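Moving to a smaller kitchen

We left the house in Saltard in December and moved into a flat half the size. The bedrooms were easy. The kitchen took seven evenings, and I'm writing down how it went before I forget.

The old kitchen had a pantry you could stand in. The new one has four cupboards and a drawer that sticks. I had packed everything by room, so when I opened the boxes I found two colanders, a fish kettle, and a bag of corks I must have been saving for something.

My friend Wilma moved to a smaller place in Gekthorpe a few years ago, and she told me to unpack only what I needed for the next meal. I did that for the first week. By the end of it I had used one saucepan, one skillet, the bread knife, and the same bowl over and over. The rest stayed in boxes in the hall, where I kept walking into them.

What went

The fish kettle went to Alasdair, who does cook fish. The second colander, the waffle iron and most of the mugs went to the thrift store. I kept the big stockpot even though it only fits on top of the cupboard. I make soup all winter and I don't want to do it in batches.

Dry goods were harder. I had been buying flour and rice in the large sacks — cheap, but there was nowhere to put them. Now I buy small bags and shop more often. It costs a little more.

Trash and scraps

We had a tall can under the sink before. The new sink has pipes where the can would go, so I tried a small one with a lid for food scraps and take it down every evening after supper. The recycling goes in a paper bag by the door.

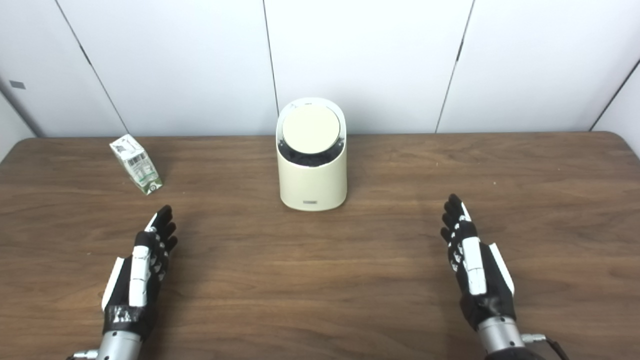 Still to do

The drawer needs planing, or possibly just some candle wax on the runners. I want a shelf over the stove for oil and salt. There is also one box left in the hall marked KITCHEN MISC in my own handwriting, and I haven't opened it yet. I'll get to it once the shelf is up.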